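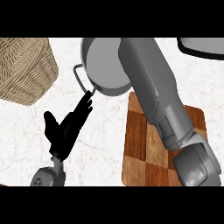
3. Materials and Procedure

3.1 Participating households

We recruited 70 households in the towns of Fostau and Lavura. All of them cooked at home at least four evenings a week and had one person who did most of the cooking. We left out homes where a paid cook prepared meals, and homes that had remodeled the kitchen in the past year. Recruiting began in January and ended when both towns had filled their share of the sample.

Each household took part for three weeks. The main cook kept a paper diary and wrote down, for every evening meal, what was left on the counter when cooking began and what was left there at bedtime. Earlier diary studies asked people to recall their habits at the end of the week. We asked for entries on the same evening, as recall tends to favor tidy days over messy ones.

3.2 What we counted as storage

People in the pilot group did not agree on what it means for an object to be "put away." One cook said a pot was put away if it stood at the back of the counter. Another said it had to be behind a door. We settled on three terms. A resting object stays on the counter day and night. A visiting object comes out for a meal and goes back the same evening. A stranded object was meant to go back but was still out the next morning.

Baskets gave us the most trouble. Many homes keep one on the counter for bread, onions or mail, and the basket itself rests while its contents come and go. We coded the basket and its contents apart. Large cooking pots raised a smaller problem – some cooks leave the pot out because it is too heavy to lift into a low cabinet, and they did not see this as a choice at all. Figure 2 shows a counter with a basket and a large pot.

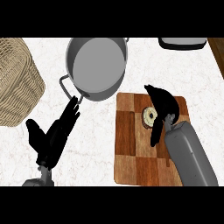 Figure 2. Marble countertop with a woven basket and a large cooking pot (computer rendering).

3.3 Coding

Ekua Odoi and Daniyal Lashari coded the diaries separately, using the three terms above and a fourth code for entries that could not be read. They worked through the Fostau diaries first and compared their codes before starting on Lavura. They disagreed on 192 entries. Most of these concerned objects that had been moved to a windowsill or a chair, which the first version of the code sheet did not cover. We added a rule that any flat surface within reach of the stove counts as counter, and both coders went back over the entries in question. The 19 entries still in dispute after this step were dropped.

3.4 Counter length

We measured the open counter in each kitchen along its front edge, leaving out the sink and the stove. Corners were measured once, on the longer side. The longest run was almost 300 inches, in a Lavura farmhouse with a counter on three walls. Because that kitchen was so far from the rest, we ran each test with and without it.

We did not record the counter material for the whole sample. Several cooks told us they would not set a hot pot on stone or on laminate without a trivet, and this may affect where pots end up. The diaries do not let us test the point.

3.5 Analysis

For each household we worked out the share of evening entries with at least one stranded object. We then compared this share with counter length, number of people at the meal, and whether the cook worked outside the home that day. Town was entered as a separate term. Missing evenings were left blank and not filled in from the days on either side.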